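Refinished Tables Return to Fernungate Reading Room

9 February 2019

The Fernungate Reading Room has returned the first of its refinished work tables to public use, following a renewal of the furniture on the ground floor that began in January. Four tables are now in place along the north wall, and two more remain in the workshop.

The tables had been in daily service for many years and had been given a dark stain during an earlier renovation. Marks from lamps, clamps and hot drinks had built up on most of them. After reviewing the cost of replacement, the Reading Room chose to keep the existing furniture and awarded the work to Mangubat, a local joinery firm.

Each top was stripped, sanded and given a clear finish, leaving the wood in its natural light color. Old screw holes on the undersides were filled, and loose joints were glued again before the tables left the workshop.

"Many of our regular visitors did not know what was under the stain," said Renato Agbayani, who manages the building. "The grain is different on every table, and we wanted people to be able to see it."

The pale surface carries fine, wavy lines that run along the wood and in places bend into broad arcs. The finish is smooth and reflects some of the light that falls on it.

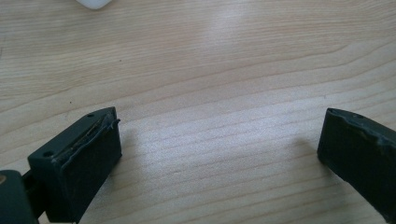 Use of the Tables

The tables may be used for reading, drawing, model work and small repairs. Visitors are asked to place a mat under tools and to use the coasters provided at the front desk. Cutting directly on the surface is not permitted. Spills should be wiped up at once with a dry cloth and reported to staff.

The Reading Room received 124 written comments on the furniture before the work began, most of them asking for brighter surfaces and steadier legs. The remaining tables will be returned as they are completed — the ground floor will stay open during delivery. Groups wishing to reserve a table should apply at the front desk or call extension 941.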